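Fresh fruit belongs in the common room

Clodetti Residents' Association has long held that small provisions deserve the same care as large ones. The decision to end the fruit allowance in shared rooms at Batunness is, in our view, a mistake and should be reversed.

The allowance cost 3,219 pounds last year, in a building used by around 2,000 people. It was cut without consultation, and the notice given to residents ran to 2 lines. We accept that budgets must be met. We do not accept that the easiest item to remove is therefore the least valued.

Many who use the rooms live alone. A plate on a table gives them cause to sit down, and a visitor who is offered something to eat will usually stay to talk. Vending machines, proposed as a substitute, serve a different purpose and charge for it.
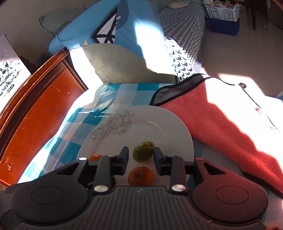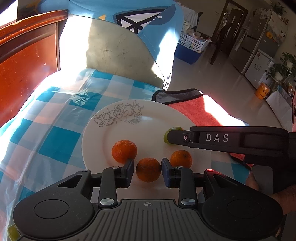 The association therefore asks that the allowance be restored from January, at its former level, and that any later change be put to residents beforehand. Should the full sum prove impossible, we would support a reduced order on Monday mornings, when the rooms are busiest. Written views may be left at the Batunness front desk.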